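Home > Kitchen & Dining > Table Linen > Oversized Tablecloths

Dudon Large Tablecloth, turquoise / grey-purple stripe

Big cloth for a big table. Turquoise ground, wide stripes in a greyish purple, and a printed patch of overlapping triangles in yellow, lavender, white and orange. Cheerful without shouting. Back in stock from October, last lot went quickly so don't hang about.

Sizes: medium, large, extra large. The large is the one most people want. If you're between two, go up. A cloth that's too short looks mean, and you can always fold the extra under at the wall end.

Colour. We get asked a lot. It's a proper turquoise, greener in evening light, bluer by a window. The stripe is greyish purple, not a bright one, and sits nicely against grey or off-white units. If your kitchen is mostly white and grey it'll be the main bit of colour in the room, so bear that in mind before ordering two.

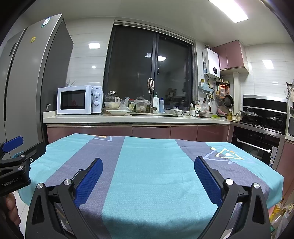 Creases

A few light wrinkles on the table are normal. It comes folded in a flat packet and the fold lines hang on for a day or so. Cool iron on the back, or put it on the table the night before and leave it. Don't iron over the triangle print from the front, the ink can go shiny.

Washing

30 degrees, with like colours. First wash on its own please, the turquoise lets go of a bit of dye. No bleach. Line dry if you can, tumble on low if you cant. Tea and coffee: cold water straight away, then wash as normal. Curry and turmeric, no promises.

Hot things

It's a cloth, not a mat. Put something under pans, teapots, kettles, anything straight off the hob or out of the microwave. We do the Losaleck trivets in grey if you need some, see Table Accessories.

Which way round

The stripes aren't straight up and down, they slant and widen, so the cloth looks different depending which end you sit. Try it both ways before you smooth it out. Round tables: works, but you lose some of the pattern over the side.

Matching bits

Dudon napkins, plain turquoise, pack of 4. Sold seperately. Dobson table clips, for if you take it outside. The old Dudon runner is discontinued, sorry, please stop ringing about it.

Stock and orders

Code 2371. Delivery lot is 1,000 cloths across all sizes, shared between the shop and the website, so the number on screen can lag a little. Cafes and halls wanting 100 or more, email first and ask for Ruth Hebden, she does the trade prices. Smaller orders just use the basket.

Returns

Unwashed, in the packet, with the slip. Measure the table first, the most common return by miles is wrong size. Length and width of the top, then add the drop you want, twice, once for each side. Yes twice.

Customer comments

"Bought the large for our kitchen table, hangs down well all round. Colour stronger than I thought but I like it now."

"Nice thick feel. Took two goes with the iron."

"Would of liked a plain version as well." (We're asking Dudon. No news yet.)

Sold and sent by Pravunow. Linen orders placed before 2pm go out the same afternoon, bulky items take longer.

Tagged: tablecloth, large, turquoise, stripes, geometric print, kitchen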